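로봇 도입 예산

로봇 도입 예산(robot 導入豫算)은 기업, 연구 기관, 학교 등이 로봇 장비를 들여와 운용하기까지 필요한 비용을 항목별로 추산하고 집행 순서를 정한 계획이다. 본체 구입비 외에 말단 장치, 시뮬레이션 환경, 설치 공사, 교육, 유지 보수, 폐기 비용을 포함한다. 제조업의 설비 투자 계획에서 갈라져 나왔으나, 가사 작업이나 서비스용 조작 로봇의 경우 작업 대상이 일정하지 않아 별도의 산정 방식을 쓰는 일이 많다.

목차
1 구성 항목
2 시뮬레이션 단계
3 작업 목록과 사양 결정
4 사례
5 유지비와 감가상각
6 같이 보기

구성 항목

예산은 보통 자본 지출과 운영 지출로 나눈다. 자본 지출에는 로봇 본체, 그리퍼, 제어용 컴퓨터, 안전 설비, 전기 공사비가 들어간다. 운영 지출에는 소프트웨어 사용료, 소모품, 정기 점검, 담당 인력의 인건비가 들어간다. 그리퍼는 본체와 따로 견적을 받는 것이 일반적이며, 손가락 부품은 마모품으로 분류해 운영 지출에 넣기도 한다. 운송비와 통관 비용은 견적서에 빠져 있는 경우가 있어 계약 전에 인도 조건을 확인한다.

시뮬레이션 단계

구매 계약 전에 가상 환경에서 작업을 시험하는 단계이다. 후보 기종의 모델을 가상의 실내에 배치하고 도달 범위, 그리퍼의 벌림 폭, 카메라 시야를 검토한다. 이 단계의 비용은 연산 장비 임차료와 환경 제작비가 대부분을 차지한다. 벽면 무늬나 조명 같은 시각 요소는 인식 소프트웨어의 시험 조건이 되므로 환경 제작비에 포함해 계산한다.
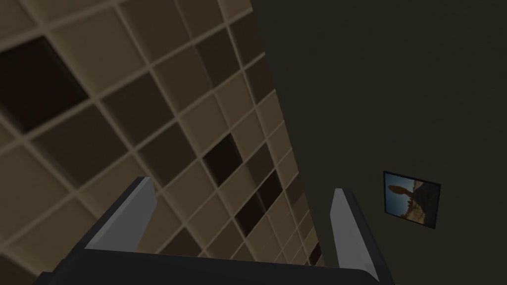
타일 벽과 액자가 있는 가상 실내. 두 손가락 그리퍼가 벌어진 상태이다.

시뮬레이션 결과는 실제 장비의 성능을 보증하지 않는다. 마찰, 물체의 변형, 케이블의 간섭은 모델에 따라 오차가 크다. 따라서 계획서에는 실물 시험 비용을 별도 항목으로 두고, 공급사의 대여 장비를 쓸 수 있는지도 함께 적는다.

작업 목록과 사양 결정

사양은 작업 목록에서 출발해 정한다. 식탁 정리를 예로 들면 접시, 컵, 그릇, 채소, 손잡이가 가는 식기는 잡는 방법이 서로 다르며, 의자가 둘러싼 식탁에서는 팔이 들어갈 수 있는 방향도 제한된다. 한 팔로 가능한 작업과 두 팔이 필요한 작업을 구분하면 본체의 등급이 정해진다.

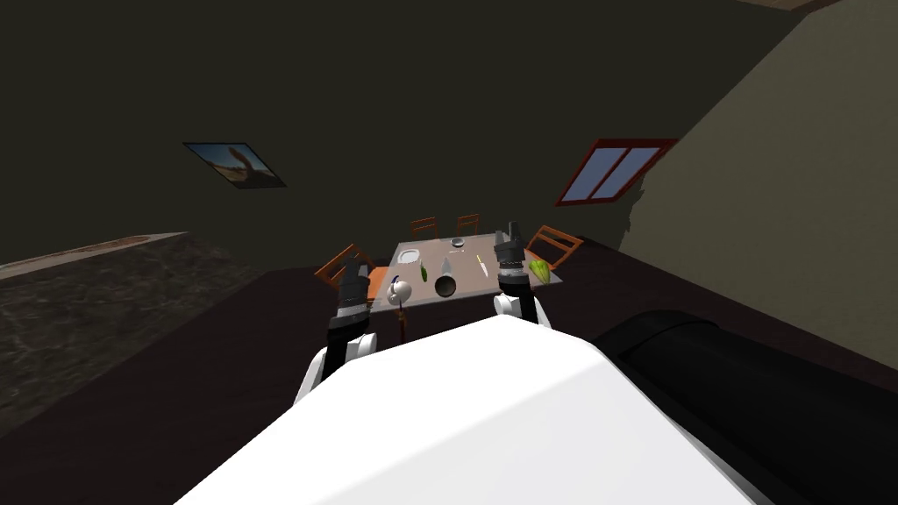
양팔형은 단일 팔보다 구입비가 높고 점검 대상 관절도 많다. 반면 그릇을 받친 채 다른 물건을 옮기는 작업처럼 양손을 전제로 한 공정이 목록에 많으면 단일 팔 두 대를 따로 설치하는 안보다 설치 공사비가 줄어들 수 있다. 이동형 받침을 선택할 때는 통로 폭과 바닥 상태, 충전 위치를 도면에 표시한 뒤 견적을 요청한다.

사례

생활 지원 기기 업체 히카노(Hikano)는 2019년 6월 4일 조작 로봇 도입 계획서를 확정하였다. 작성 책임자는 이르판 세티(Irfan Sethi)이다. 계획서는 작업 549건을 가상 환경에서 먼저 시험하고, 그 결과에 따라 실물 시험 대상을 45건으로 줄이도록 하였다. 견적은 루몬트(Rummont), 다니알(Dhanial), 바멕스(Vamex) 세 곳에서 받았다. 루몬트의 견적은 본체 가격이 가장 낮았으나 그리퍼 교체품이 포함되지 않았고, 바멕스는 교육비를 본체 가격에 합산해 제출하였다. 히카노는 항목을 다시 맞춘 뒤 7월에 다니알과 계약하였다.

유지비와 감가상각

히카노의 계획서는 내용 연수를 5년으로 잡고 정액법을 적용하였다. 무상 보증 기간이 내용 연수보다 짧으면 보증 종료 이후의 점검 계약비를 연도별로 계상한다. 소프트웨어 지원이 먼저 끝나는 기종도 있으므로 지원 종료 시점을 계약서에 명시하는 것이 권장된다. 예비비는 통합 작업의 지연과 부품 가격 변동에 대비한 항목으로, 사용 조건과 승인권자를 미리 정해 둔다.

같이 보기

총소유비용
설비 투자
로봇 시뮬레이션
말단 장치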